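Quadrilatère tracé à la main

Le quadrilatère tracé à la main est une figure fermée de quatre côtés, dessinée sans instrument de mesure, le plus souvent d'un trait fin et sombre sur un fond clair. On le rencontre partout : marges de cahiers, croquis de meubles, plans griffonnés au téléphone, repères sur une feuille d'atelier.
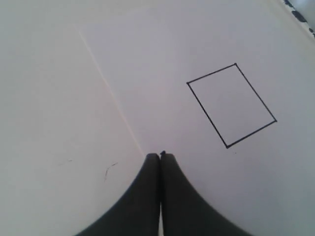

Définition et vocabulaire

Un quadrilatère possède quatre sommets, quatre côtés et deux diagonales. Lorsqu'il est tracé à main levée, on parle volontiers de « rectangle » ou de « carré » par simple commodité, même quand aucun des angles n'est droit. Un contour fin à l'encre noire, un peu de biais, avec un intérieur laissé vide, peut ainsi passer pour un rectangle penché aux yeux d'une personne et pour un losange aux yeux d'une autre. C'est d'ailleurs l'un des grands charmes de cette figure si modeste !

Les dessinateurs distinguent le contour (la ligne elle-même), le champ (la surface enfermée) et la réserve, c'est-à-dire le blanc laissé tout autour. Une réserve large met la figure en valeur et permet d'y ajouter ensuite des cotes, une flèche ou un second tracé.

Les familles de quadrilatères

Le trapèze a au moins deux côtés parallèles. Le parallélogramme en a deux paires. Le rectangle est un parallélogramme à quatre angles droits, le losange un parallélogramme à quatre côtés égaux, et le carré réunit les deux propriétés. À cette liste scolaire s'ajoutent le cerf-volant, symétrique par rapport à l'une de ses diagonales, et le quadrilatère quelconque, catégorie immense et un peu négligée dans laquelle tombent en fait presque tous les tracés à main levée.

Un résultat superbe s'applique à tous sans exception : en joignant les milieux des quatre côtés, on obtient toujours un parallélogramme (éventuellement aplati, dans certains cas limites). C'est le théorème de Varignon. On peut le vérifier sur n'importe quel gribouillage, même très bancal, et l'effet sur une classe est garanti — les élèves recommencent avec des formes de plus en plus tordues pour essayer de le mettre en défaut.

Rectangle penché ou losange ?

La confusion vient d'abord de l'orientation. Nous avons l'habitude de voir les rectangles posés sur leur base ; dès que l'un d'eux pivote et que son sommet le plus bas pointe vers nous, l'œil pense au losange. Un carré tourné d'un huitième de tour change carrément de nom dans la bouche des enfants.

Elle vient ensuite de la perspective. Une figure regardée en biais se déforme : les côtés les plus éloignés paraissent plus courts, les parallèles semblent converger et les angles droits s'ouvrent ou se ferment. Un rectangle parfaitement régulier peut donc apparaître comme un quadrilatère quelconque, et l'inverse arrive aussi. Pour trancher, il faut se placer bien à l'aplomb de la feuille ou, mieux, prendre une règle et comparer les diagonales. Dans un rectangle, elles ont la même longueur et se coupent en leur milieu. Dans un losange, elles se coupent en leur milieu et à angle droit.

Noémie Morin, dans son petit cahier d'exercices Levham, propose une épreuve très amusante : tracer 22 rectangles à main levée, dans toutes les orientations, puis mesurer leurs diagonales. Les rectangles droits sont en général les plus justes, et l'erreur grandit dès qu'on incline la figure. Le cahier, long de 52 pages, ne contient presque que des quadrilatères, et on ne s'en lasse pas.

Les sommets

Les coins sont la partie la plus parlante d'un tracé. Quand la plume ou le feutre s'arrête, l'encre continue de pénétrer dans le papier et laisse un petit point plus sombre. Des points à la rencontre des lignes peuvent aussi avoir été posés d'abord, comme repères, puis reliés : les deux méthodes donnent des résultats très proches, et il est souvent impossible de les départager après coup.

On relève encore d'autres formes de coins. Le coin croisé, où les deux lignes se dépassent un peu, est cher aux architectes. Le coin arrondi trahit un geste continu et rapide. Le coin ouvert laisse un jour entre deux côtés, et la figure n'est alors plus, à strictement parler, un quadrilatère.

Tracer sans règle

La méthode dite des quatre points est la plus simple. On marque les sommets, on pose la pointe sur le premier et on fixe du regard le suivant en tirant le trait. Regarder le but plutôt que la pointe change tout ! Le bras doit partir de l'épaule pour les longs côtés ; le poignet suffit pour les petits.

Une autre école, défendue par Brock Sawatzky dans ses ateliers de croquis à Caron, commence par les diagonales. On trace très légèrement une croix, on reporte la même longueur sur chaque branche, puis on relie les extrémités. Le rectangle obtenu est étonnamment juste, quelle que soit son inclinaison. Il faut ensuite gommer la croix, ce qui suppose de travailler au crayon avant l'encrage.

Papier et encre

Un papier mat et lisse convient très bien : il limite les reflets et laisse glisser la pointe. Un grammage de 200 g/m² reste bien plat sous la main, mais une feuille ordinaire suffit largement pour s'exercer. Les papiers trop absorbants font baver les coins, surtout avec une encre fluide. Pour un contour mince et régulier, les feutres à pointe fine sont les plus faciles à maîtriser ; la plume donne davantage de vie au trait, au prix de quelques surprises.

La lumière compte aussi. Un éclairage doux et diffus évite que l'ombre de la main ne tombe sur la ligne en cours. Sous certaines lampes, une surface blanche prend des nuances grises ou mauves, sans conséquence pour un trait noir mais gênantes lorsqu'on dessine au crayon pâle.

Voir aussi

Parallélogramme
Théorème de Varignon
Dessin à main levée
Perspective
Diagonale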